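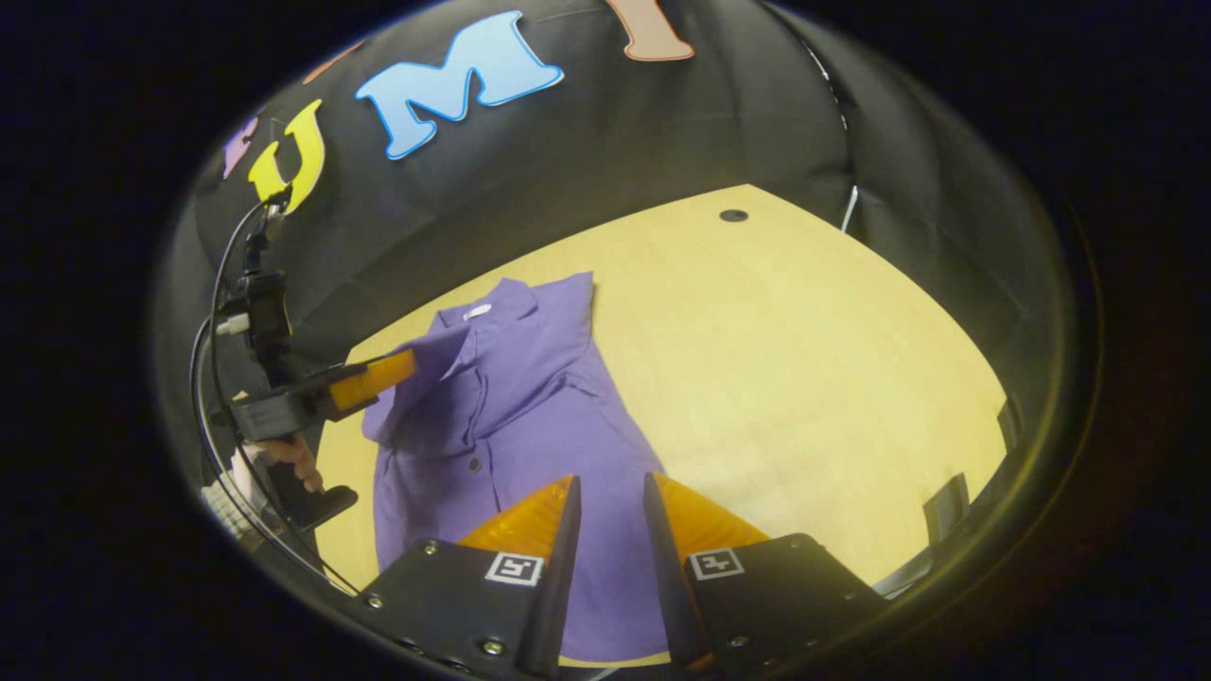
Chapter 4
Shirt Construction and Finishing

4.1 Parts of the woven shirt

A button-up shirt is assembled from flat pieces cut out of woven cloth. The basic pattern has two fronts, a back, a yoke, two sleeves, two cuffs and a collar. In most factories the collar and cuffs are made up on separate lines and joined to the body late in the sequence, so that a delay in one section does not stop the others.

The yoke carries the weight of the garment across the shoulders. It is usually cut double, with the back and fronts caught between the two layers. A single yoke saves cloth but leaves the seam allowances exposed – a fault in dress shirts, though accepted in work shirts.

4.2 The collar

A two-piece collar consists of a stand, which circles the neck, and a fall, which turns down over it. The fall is cut slightly larger on the upper layer than on the under layer. Without this allowance the points curl upward after pressing. Interlining is fused to one layer or, in older practice, sewn in loose.

The brand or size label is normally attached at the inner neckline, either on the stand or on the inner yoke. Labels sewn through both layers of the yoke show on the outside and should be avoided.

4.3 Grain and shrinkage

Body pieces are cut with the warp running the length of the shirt. The yoke is often turned 90 degrees, so that the warp runs across the shoulders and resists stretching. Collar pieces must match each other in grain; a mismatch appears only after washing, when one layer shrinks more than the other.

The exercises in this chapter use data from the Woleo mill and the Wundden cutting room. In one Wundden trial, 221 shirts were washed and measured flat, and 187 met the length tolerance. Section 4.6 returns to the rejected pieces and traces most of them to cloth that had been spread under tension.

Terms introduced in this chapter: fall, stand, yoke, placket, interlining, seam allowance, spreading.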